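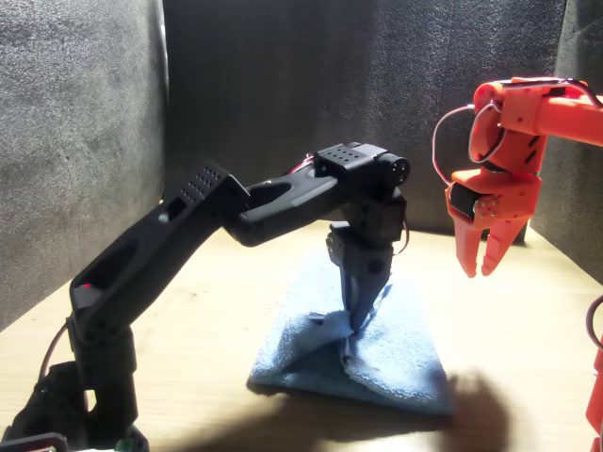 Does a normal contrast swallow before discharge mean we can skip the one at three months in infants after duodenal atresia repair?

The early study tells you about leak and little else, so it should not be used to decide what happens at three months. Whether to do the later study is a separate matter and should rest on feeding history and weight.

I have put my reasoning below the relevant parts of the earlier message. I cut the sections on line care and antibiotics, which I have no comment on.

> We are rewriting our local pathway and want to drop the routine
> three-month upper GI study. At present every infant gets one study
> before feeds start and one at three months. The draft says that if
> the first is normal, the second is cancelled unless the family
> reports vomiting.

The first study is read while the proximal duodenum is still wide and slow. Contrast sits in the pouch, then passes in small amounts, and the caliber at the join on that day is partly edema. A narrow-looking join can open up over the next weeks. A wide-looking join can sit below a pouch that does not empty well for months. Neither finding carries forward reliably, and I would not want the word "normal" in the report to act as a switch in the pathway.

I would also change the trigger. Vomiting is the obvious one, but a floppy proximal segment may show up first as slow feeds, early fullness, or a weight curve that flattens. If the only trigger is vomiting, some of those infants will be picked up late. My suggested wording is "bilious vomiting at any time, or persistent nonbilious vomiting, or feeds that cannot be advanced, or weight crossing down through centile lines." Bilious vomiting should lead to same-day review and should not wait for a booked study.

> We looked back at our own cases. There were 104 repairs, of which
> 11 needed another operation. All 11 had symptoms before the repeat
> study was done. The Gredon group reported something similar. On
> that basis we think the three-month study adds nothing in a child
> who is well.

I agree with the direction. I have two questions about the numbers.

First, what was the follow-up? If the recent cases have been followed for less than a year, then 11 of 104 is a floor. Late trouble from a dilated proximal duodenum can present well after infancy, and a three-month study would not exclude it in any case. It would help to give the median follow-up and to say how many were lost.

Second, how were symptoms recorded? If the clinic note was written after the radiology report was on the screen, the note may mention feeding trouble that would otherwise have been passed over. I had this problem when I pulled charts for the Sullus audit. We ended up using only the dietitian's entries dated before the scan, and the number of children called symptomatic went down. The change was small, but your argument depends on "all 11," so one reclassified case matters.

You should also split the 11 by cause. Stricture at the join, a missed second web, adhesive obstruction, and tapering for a dilated segment are four different events. A contrast study in a well child could plausibly find the first two. It has nothing to say about the third until the child is obstructed.

> For infants who do get a study we would use the same protocol as
> before: 30 mL by bottle, supine and right lateral views, delayed
> film if the stomach has not emptied.

A fixed volume is awkward across this weight range. We scale to the usual feed and stop when the join has been seen filled in two views. Whatever volume you choose, write it in the report, as caliber at low volume cannot be compared with caliber at full volume. I would also record the time from first contrast in the duodenum to first contrast past the join. It costs no extra exposure if you are already screening at that point.

On the delayed film, please state the interval. "Delayed" in our archive covers anything up to the next morning.

> Last point: should trisomy 21 be a reason to keep the routine
> study?

I would keep the same triggers but lower the threshold for acting on them. Feeding is often slow for other reasons in these infants, such as tone or cardiac disease, and it is easy to credit everything to those. Weight should be plotted on the appropriate chart, or the centile trigger will fire for the wrong reason. I do not think the diagnosis alone justifies a scan in a child who is feeding and growing.

The Daneshvar classification you cite in the appendix grades the pouch on plain film. It was not designed for contrast studies, and the cutoffs do not transfer. Either regrade from the preoperative films or drop the column.

If the draft goes out for comment in March, please send the data sheet with it. We can run the same triggers against our cases in Flisis, where the feeding entries are date-stamped, and post the result to the list. We do not have 100 cases, so it will only be a rough check on yours.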